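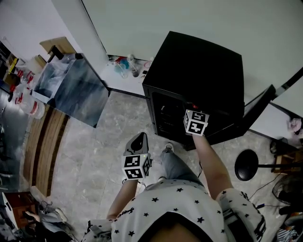 Gumaro Salinas wrote back after the practice run: you can't tell people a locked box is a waste of floor when they've got kids in the house. Fair enough. I'm keeping the claim but I'm making it smaller. A box that gets used is worth its floor. My doubt is about the ones that don't get used, and about the people who sell them by the 200.

SLOT 1. Opening (keep it short, they've just had lunch)

Say who I am. Say that I don't sell shelves. Say that Esent asked for a talk on "the calm room" and that I have trouble with the title. Rooms aren't calm. People put stuff down in them.

Then straight to the black cabinet on the floor. Ask for hands: who owns something like it? Who opened theirs this week? Wait. Don't fill the silence.

Points to make:

The pitch for a small cabinet is always that it will clear your surfaces. Look at the wall behind it. Small clear bottles and containers clustered down low, some with blue and red on them. The cabinet has been brought in and the bottles are still out. I don't blame whoever lives with it. Small bottles go where your hand already is.

The board on top of the glass-sided tank. I like this one. Any flat top becomes a shelf, and a flat top with a board on it has been a shelf for a while, I'd bet. (It's a bet. Say so.)

The stool. Round seat, thin post, cables across the floor nearby. Every storage plan I've been handed assumes bare floor. Lilla Dobos measured walkways for the Plamano handout and left out cords completely. I asked why and she said cords move. Yes. That's my problem with them.

If someone brings up the Stimivex figure (1000 homes, "less stress after tidying"): I have read it. The homes were asked once, right after the tidying. Ask me how I feel right after washing the car. I'd want to know what the same homes looked like in May.

SLOT 2. What goes inside 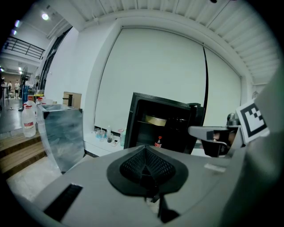

Notes last changed in May, 4:40 pm – L.D.

Door side angled out, and you can see what the cabinet has been given to do: a round tan container on the shelf, a small bottle with a red cap underneath. Meanwhile the low table next to it holds a bottle with a white cap, a clear cup with something blue in it, a small jar, another cup with a pink lid and a little box lying flat near the front.

Don't get a cheap laugh out of this. The question I want them to chew on is which of these things would be better off behind a door. My own list is short. Something blue in a clear cup, if I didn't know what it was, I'd want it labeled first and put away second. The label does more good than the door. Ülle Ramanauskas disagrees with me on that and may say so from the floor. Let her, she's had more practice with it.

Water jugs. The big clear ones with red caps, over by the metal cabinet. I have never met a storage system with a good answer for jugs this size. They're heavy, they're in use, and they end up on the floor, in the place where you can set them down without bending twice. The Zepeda catalog suggests a "jug alcove." Show of hands on who has a spare alcove.

Tall metal cabinet: dark bottle-shaped thing on top, cardboard box on top leaning against the wall. Same point as the board on the tank, so if time is tight, skip it.

SLOT 3. What I'd do instead (ten minutes, fewer if questions ran over)

Take everything off one surface. One. Put back what you touched in the last 40 days. I picked 40 because a month is too short for cold medicine and such. Ayuba says it should be 60 and he could be right, I have no data either way.

Stuff that's left over goes in the cabinet. If it doesn't fit, the cabinet isn't the fix. If it fits with room to spare, you didn't need one that big.

Leave the door open for a week and see if you miss it being shut.

Price slide: I dropped it. The 2000 dollar wall unit made people angry and then they stopped listening.

Likely questions

"So you're against tidying?" No. I'm against buying furniture first.

"What about safety?" Back to Gumaro. Pills and cleaners go up high or get locked up, and I won't argue that with anyone.

"Does it look nice?" Sometimes. I'd still ask to see it on a weeknight.

Baltazar Ventura has the clicker and the spare adapter. Room has to be clear by 3:30.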